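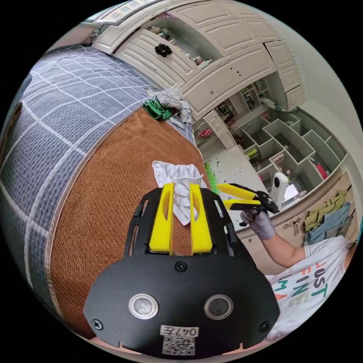
旧棉布别扔:自己做一批蜂蜡保鲜布

上个周五晚上我又做了一批,厨房里全是蜂蜡的香味,太好闻了!做法真的很简单,一块旧棉布加一点蜡,就能包面包、盖碗口、裹半个柠檬,洗洗还能接着用。下面把我现在固定用的做法写出来,中间踩过的坑也一起说。

要准备的东西

纯棉布,薄一点、织得密一点的最好,旧床单、旧衬衫都行。含化纤的布吃不进蜡,我试过一次,蜡全浮在表面,一折就掉渣。
蜂蜡粒80克。
松香粉,一小勺。没有也能做,只是贴碗口的时候没那么服帖。
荷荷巴油,一小勺。
烘焙纸、烤盘、一把以后专门刷蜡的旧刷子。

第一步:洗布和裁布

新布一定要先洗一遍,不要加柔顺剂,晾到干透再熨平。包三明治我裁成265毫米见方,盖小碗的再小一圈。用花边剪裁边,就不用锁边了。

第二步:化蜡

找个空罐头隔水加热,先放松香,它化得最慢,等它变软了再下蜂蜡和油,用竹签慢慢搅。火一定要小,人不要走开,蜡是会着火的!

第三步:刷蜡

烤箱预热到80度左右。烤盘垫好烘焙纸,把布铺平,刷薄薄一层蜡液,送进去5分钟。拿出来趁热再把没吃到蜡的地方补一补,颜色发深、发透的就是吃进去了。

我第一次总觉得蜡越多越好,结果做出来硬得像纸板。后来苏玛蒂(Sumathi Gounder)在留言里教我一招:在上面再盖一块没上蜡的布,一起进烤箱,多余的蜡就被吸走了,还白赚一块半成品。这招太棒了,我一直用到现在。

第四步:晾

捏住两个角提起来,在空中晃一小会儿就会定型,然后搭在晾衣绳上过一夜。刚做好会有点粘手,用几次就好了。

怎么用、怎么洗

用手心的温度把布捂软,顺着碗口压一圈,松手它就自己贴住了,每次看到都觉得好神奇。不要包生肉生鱼,也别进微波炉。清洗用凉水加一点温和的洗洁精,热水会把蜡冲掉。

用了大半年,折痕发白、贴不住了,就重新进烤箱补一层蜡。实在旧得不行,剪成条,拿来引炉火特别好使。

四月天气暖起来以后,做好的布不要叠着放在窗台上,会粘成一整块(我的一块蓝格子布就是这么没的)。卷起来放抽屉里就行。

有人问能不能用大豆蜡,我还没试过,有做过的朋友请一定留言告诉我比例!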